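Section 3. Before the Two-Arm Station Joins a Shift

Applies to: Zindelix two-arm bench station, Asbridge site, small-parts assembly
Prepared by: Afroza Rathnayake, bench lead
Checked by: Arif Dewan, maintenance

Read this section even if you have read the supplier's quick start. The quick start gets the arms moving. It has very little to say about the people who stand next to them for eight hours, and what it does say is mostly cheerful. We have kept the parts that held up on our floor and left out the claims we could not check.

3.1 What the station takes over and what it doesn't

The supplier's brochure says the station "frees operators for higher-value tasks." Ask which tasks. At Asbridge, the work it took over was picking up housings, turning them, and bringing them to the matching part. The work that stayed with people was loading, checking fit, clearing drops, wiping the bench, restarting after faults, and filling in the log. Some of that is more interesting than the old job. Some of it is waiting.

Do not tell a crew that the station will make their day easier until they have run it for a full trial. Our trial was 14 shifts. Anything shorter mostly shows you how the station behaves with its installer in the building.

3.2 Preparing the bench

1. Clear the bench of tools, cups, rags and loose hardware. Small scraps count.

2. Wipe the surface and let it dry.

3. Check for glare with the overhead lights on, at the time of day the station will run. A bench that looks fine at 7 a.m. may shine badly by midafternoon. If the station hesitates over parts in one patch of the bench, look at the light before you call for service.

4. Walk the cables from the arms back to the cabinet. They should have slack through the full reach and should not rub on the bench edge.

5. Mark the reach area on the floor with tape. Use the farthest point either arm can get to, plus a step.

6. Put the stop button where the loader can hit it without leaning over the bench. The supplier's drawing puts it on the cabinet. Ignore the drawing.

CAUTION: The hands can close while the arms are still. A quiet station is a live station until the cabinet is switched off and tagged.

3.3 First run with parts

Run these steps with two people, one at the stop button and one watching the bench. Neither of them should have other work during the run.

1. Switch on at the cabinet and wait for the ready message on the panel.

2. Set the speed to the lowest setting. It will feel silly. Leave it there.

3. Place one part on the bench, step back behind the tape, and start the pick routine.

4. Watch the grip. The fingers should close on the body of the part, with the thumb opposite. If the part tilts, stop the run and place it again by hand once the station is in hold.

5. Let the arm lift the part clear of the bench and pause. Check that it is not slipping.

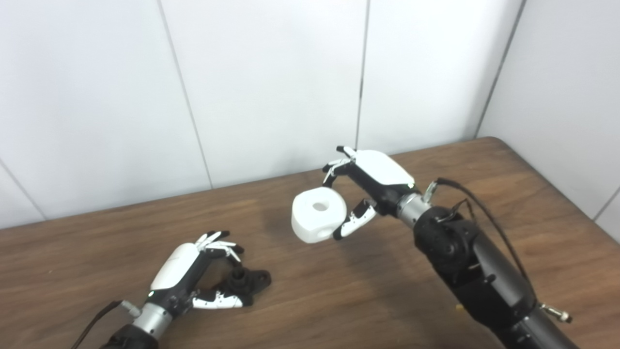
Who is responsible when the station drops or damages a part?

The shift lead signs for it, and the operator's own scrap record is left alone. We had to ask for that rule in writing, and you should too, before the first run. In August, two of our loaders had station drops charged to their names for a week before anybody noticed how the form was set up.

6. Bring the second arm in only after the first has completed the lift without a slip. Most of our early stops came from starting both together.

7. Repeat 56 times at low speed. Log every stop, including the ones that clear themselves. The panel's own count leaves those out, which makes its uptime figure look better than the shift felt.

8. Raise the speed one setting and repeat. Do not skip a setting to please a visitor.

NOTE: The panel reports a "successful handoff" when the part reaches its target position. It does not know whether the part is seated. Until someone shows you a month of fit checks that say otherwise, keep checking by hand.

3.4 Staffing

The plan we were given had one person minding three stations. We tried it. When two stations stopped at once, the third was left unwatched, and the operator spent the rest of the hour catching up on the log. We now staff one person to two stations, with a floater at shift change. The Masanja plant runs one to three and says it works there. Their parts are larger and they make fewer kinds, so we would not copy their number without copying their parts.

Set these points down before the schedule is posted:

- Who clears a drop, and who covers the bench meanwhile.
- Whether fault time counts against the crew's output target. At Asbridge it does not.
- How often operators rotate. Watching is tiring in a way that assembly isn't, and our crew asked for a change every two hours.
- Who keeps up the hand skills. Each operator spends one shift in every rotation at the manual bench. When the station was down for a long repair, the only people still at full speed were the ones who had never left that bench.

3.5 Using the Jasby logging tablet

1. Sign in with the station number. Do not use a personal badge number.

2. Enter the stop reason in your own words first, then pick the nearest code.

3. If no code fits, choose "other." A high count of "other" is useful. It is how we got the code for "part seated crooked" added.

4. Sign out at shift change.

CAUTION: The tablet also records how long each stop takes to clear. Management has agreed not to use those times in reviews. Ask for the current copy of that agreement when you are trained, and ask again if your manager changes.

3.6 When to take the station out of use

Switch off and tag the cabinet if a hand fails to open on command, if a cable shows wear, or if the same stop comes up 3 times in one hour. Call Arif Dewan's desk and return the work to the manual bench. You do not need a lead's approval to do this, and a missed target is no reason to wait.

Go to Section 4 for cleaning and monthly checks.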